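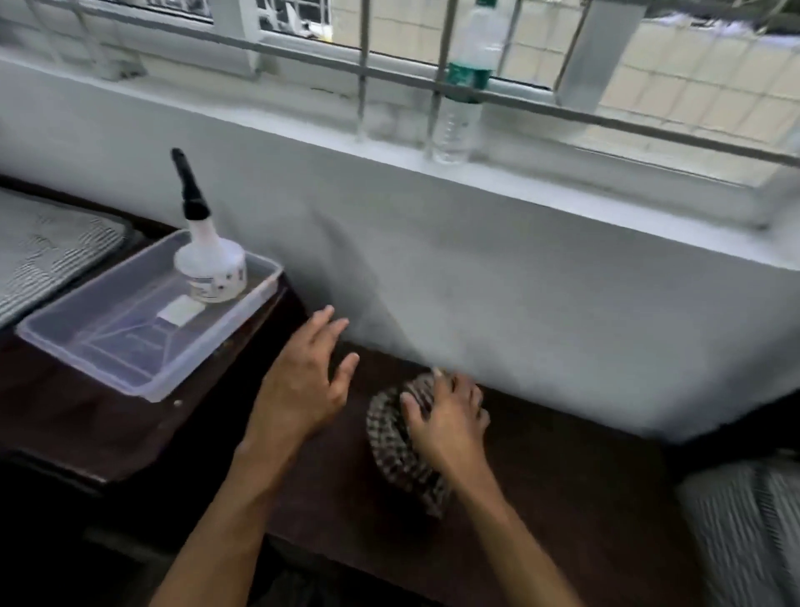 2022-05-29 | Posted by the Trirnside Kitchen Team
14 shares | 6 comments

We use cookies to remember your preferences. Accept | Settings

Section 3: Your First Loaf in the Badum Bread Maker

Well, you've washed the pan and found a good spot on the counter, so let's bake something! Start with the plain white loaf, even if the cinnamon one on the back page is calling your name (it will keep, we promise).

1. Push the paddle onto the post in the pan until it sits flat.
2. Pour in the water first, then the oil, then the flour, and spoon the salt into one corner.
3. Make a little dent in the top of the flour and tip the yeast into it. Keep it dry for now.
4. Lower the pan into the machine, turn it until it clicks, and close the lid.
5. Choose Program 6, pick the crust color you like best, and press Start.

Note: In a sticky kitchen in August, dough can rise faster than you'd expect. Use cold water straight from the fridge and you should be fine.

Caution: The pan and the inside walls get very hot. Wear thick, dry oven mitts and lift the handle straight up.

6. When the machine beeps, take the pan out, turn the loaf onto a rack, and let it cool for 30 minutes before slicing. We know, the smell is terrible torture! Check that the paddle hasn't stayed in the bottom of the bread.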